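4.2 Small pieces and the gridded mat

We come now to the part of the study that took up far more of our time than we had planned, and of which we have grown rather fond. When we asked households in Sokevthorpe and Clovville to show us how they get ready to cook, we expected to hear mostly about knives, boards and the heavier vegetables. We did hear about those (Section 4.1). But a great deal of the talk, and a surprising share of the small frustrations, turned out to gather around the very smallest things on the counter: the clove, the sliver, the wedge of onion that ends up behind the kettle and is found there a week later.

In the diaries that people kept for us during May, small pieces came up again and again. Of the 2,248 entries in the full set, 70 dealt with a piece of food that had been mislaid between peeling and the pan, and these entries were, as a rule, longer and livelier than the ones on either side of them. People who wrote four words about boiling potatoes would happily give us half a page on garlic. We read this as a sign that the laying out of ingredients, the short pause in which everything is set down and looked over, matters to home cooks in a way that the earlier literature on kitchen work, with its eye on cutting and heating, has tended to pass by.

For the sessions in the Ilitside kitchen we therefore settled on a plain gridded mat as the place where small items would be put down. We had tried a bare counter first, and then a pale board, and neither made us happy. Cream-colored food on a cream-colored board is a hard thing to keep track of, even for a person standing right over it with good light and nothing else to do. Against a muted green the same food stands out well, and the white lines give the cook a loose sense of place without asking anyone to measure. Figure 3 shows the mat in use with small, pale pieces of the kind we have been discussing, probably garlic or onion.
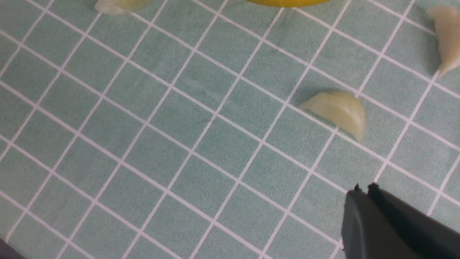 Figure 3. Pale, crescent-shaped food on the gridded mat. One piece lies across a grid line, with its rounded back facing up.

Why bother with lines at all, asked one cook from Clovville, when the food never stays inside them? She had used a mat like ours at home for a while, and said that what she liked was the color, and that she would have been just as glad of a plain green cloth she could shake out over the sink.

We think she has a point, and we would like to give it its due. Very few of our participants treated the squares as boxes to be filled. They put a clove down wherever the hand happened to be, and if it came to rest on a line, they left it there. What the lines seemed to offer was something looser, a way of saying "over there, two squares up" to a second person at the counter, and this was heard mostly in households where two people cook together. People who cook alone spoke much more about color and about how easily the surface wipes clean. The Yook project, whose participants mostly cook alone, reached a similar view of its own plain mats.

There is also the matter of shape, which we had underrated. A curved piece with a flatter underside will generally sit still if it is set down on that side, and several people did this without any thought, turning the piece in their fingers as they lowered it. Others let it drop and chased it. We did not set out to study this habit and our notes on it are thin, but it came up in some 20 of our conversations, often with laughter, and we return to it in Section 5 when we look at how cooks teach children to help.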